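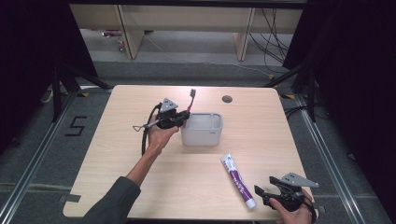
A pink toothbrush held upright over a white plastic caddy

The Maurya Lamps is a historical novel by Razia Qureshi, set in a small river town during the last winter of a long war. It is her second novel, and the one by which most readers first come to know her.

Plot

The story opens in February, when Maurya has been without news from the front for 17 days. Edda, a lamp-maker's widow, takes in a young deserter and passes him off as her nephew, a lie that the whole street is kind enough (or frightened enough) to believe. Much of the book is taken up with the small business of keeping him hidden - the borrowed coats, the extra bread, the neighbour who will keep dropping in at supper time - and it is only in the final third that the army reaches the bridge and Edda must choose between the boy and her own daughter.

Background

Qureshi began the book as a short story of 2,400 words, told wholly in letters. Three of those letters survive in the finished novel, more or less untouched, and fond readers like to try to spot them. The town takes its name from her grandmother's house, though its streets and its crooked little market are made up.

Publication and reception

The novel was published in hardback by Caltumix, with a first printing of 1,234 copies, and a paperback from Zinside followed on Mar 9, 2024. Reviewers were warm about the household chapters and rather cooler about the battle at the bridge, which several found hurried. It has since become a great favourite with reading groups, who tend to argue at length over the ending.

An audio edition, split into 83 short chapters, was made by Kundavix.

See also
Epistolary novel
War in fiction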